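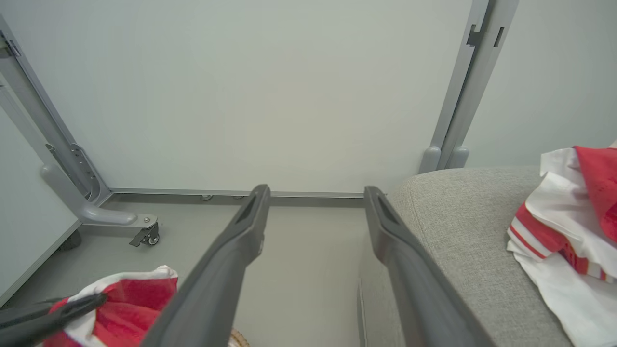 Part-Time Room Resetter, Isthorpe Studio

Skomstead is looking for one patient person to put a living room back the way it was, several times a day, for money.

The room is at our Isthorpe studio. It has a gray floor, white panels standing in for walls, a sofa, and a basket of clothing that never seems to get any emptier. Your job is to return all of it to its starting state between sessions. If you have raised children, you have been doing this for years at a much lower rate.

What you would be doing

Tipping out, sorting and refilling the clothes basket. It is the white oval one with the woven tan rim. Please don't bring your own, however much nicer it is.

Crumpling. Some sessions start with clothes folded and some start with them in a heap, and a heap made by a tidy person looks like a tidy person made it. We can train you out of this.

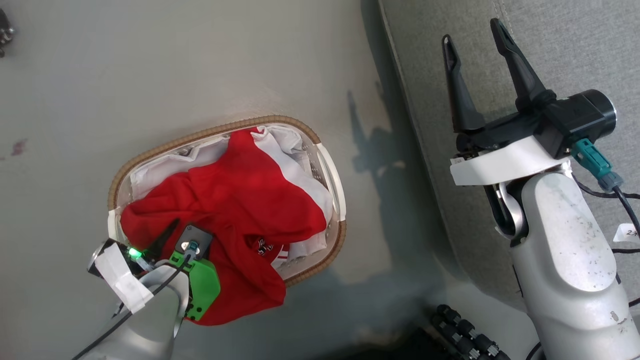

Moving the panels. They stand in metal frames, and at least some of the feet have casters with locking tabs. Lock every tab you find. Then go around and look again.

Sweeping the floor and squaring up the sofa. The cushions are on their honor.

Keeping the reset log, a spiral notebook with very strong opinions in the margins. You may add your own, in pen.

Who we'd like

Someone who can bend, kneel and get up again cheerfully for most of a shift, and who can lift one end of a sofa with a coworker on the other. No experience needed. A good memory for where things were is worth more to us than a degree, and you should be able to handle a stranger's red sweatshirt without forming a view on it.

We ask that you not wear strong perfume. The clothes soak it up and then we all live with it until the next wash.

Hours and pay

Four-hour shifts, mornings or afternoons, up to 1000 hours over the length of the contract. Pay is by the hour, breaks included. You get a locker, free parking behind the Caldeira building, and coffee that has been described as hot.

The bus to Drurgate stops across the street. The last one leaves at 1945 and the driver does not wait, so we don't schedule anybody past seven.

How to apply

Write to Thaís Cordeiro, Studio Office, Skomstead, Isthorpe, and quote job number 2228. Half a page is plenty. Tell us when you can work, whether you can manage stairs (there is one flight, steep), and how you fold a T-shirt. There is no right answer to the last part, although Thaís believes there is.

Applications close 01/12/2024. We invite people in for a paid trial hour, which is mostly laundry. Bring flat shoes.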